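## 6. Overhead work with both arms: good practice before and during a run

Welcome to the part of the guide that people tend to flip to first, and we do understand why! Reaching up is one of the more satisfying things the Cosari can do. It is also where most of the bumped shelves and scuffed ceilings come from, so please read the section through once before you power anything on, even if you already know your way around the floor-level jobs in Section 5.

Everything below applies to the simulator and the real machine alike. At Jorkport we ask every new operator to complete the whole routine in simulation 4 times with no stops before trying it on the floor, and Nighat Lodhi, who wrote the first version of these rules, still signs the log herself. Your own site may ask for more than that, and if so, go with your site.

### 6.1 Getting ready

1. Open the room file in Alletti and check that the ceiling height matches your real room. Measure the room again if furniture or light fixtures have been changed.
2. Set the overhead speed limit to 70 mm per second. The slider will let you go faster, and we would rather you didn't.
3. Set the clearance shell to 44 mm around both grippers. The shell follows the fingers as they open, so check it with the fingers apart as well as closed.
4. Raise the left arm to the ready position, then the right. Wait for the first arm to settle before you send the second one up.
5. Switch to the body view and have a good look at what is over the robot, including anything hanging at an angle.

> **Note:** The body view looks out across the robot's own top panel, and it takes a little getting used to. Things overhead can look closer, or a good deal farther off, than they are. Use the distance readout next to the view for any decision that matters.

Slatted and open-grid pieces deserve a few extra minutes of your time, so we've given them their own rules. A solid board is simple for the planner: it has a face, and the fingers stay off it until you say otherwise. A wooden lattice is another matter altogether, with openings that a fingertip can wander into and, in some pieces, a second set of slats sitting behind the first.

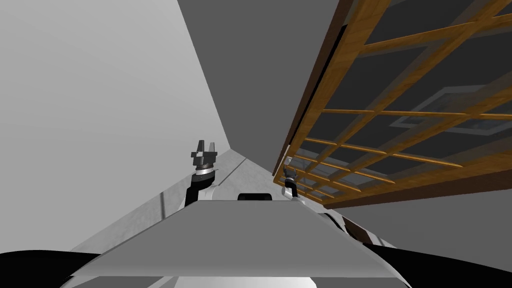

For that reason we ask you to treat every opening as closed until you have picked a grip point by hand. In Alletti this is the **Fill openings** box under **Obstacles**, and it should stay checked for the whole approach. Uncheck it only for the final move, and only for the arm that is doing the gripping (there is a separate box for each arm, bless whoever thought of that).

### 6.2 The approach

1. Choose a grip point on the outer frame whenever you can. The thinner slats are a second choice, and you should write down why you used one.
2. Move one arm at a time. The other arm holds its position, fingers still.
3. Stop the arm at the edge of the clearance shell and read the distance.
4. Say the next move out loud to your partner, and wait for an answer. Yes, in the simulator too! Anum Mughal trains all our evening operators this way, and they keep the habit when they get to the real floor.
5. Make the final move with the speed slider at its lowest mark.
6. Wait 2000 milliseconds after contact before asking for any lift, pull or turn.

> **Caution:** Never stand under a raised piece, or under a raised arm, to get a better look. Stop the robot and use the body view or the side view.

> **Caution:** If the two grippers are at different distances from the piece, do not use **Mirror arms**. The second arm will copy the first arm's travel and can end up well past where you want it.

### 6.3 Stopping and writing it up

Press **Hold** if anything surprises you. You don't need a good reason, and you won't be asked for one. Hold keeps both arms where they are. **Release** opens the fingers, so please don't reach for it in a hurry while there is something overhead.

When the run is over, lower the right arm first, then the left, and save the log under the room name. If you are using the Sial add-on, the log is saved for you, but the comments box is still yours to fill in. A line or two is plenty: which grip point you used, whether you pressed Hold, and anything the next operator would be glad to know.

Rules in this section were last revised 28th February. Lowering a piece to the floor is covered in Section 7.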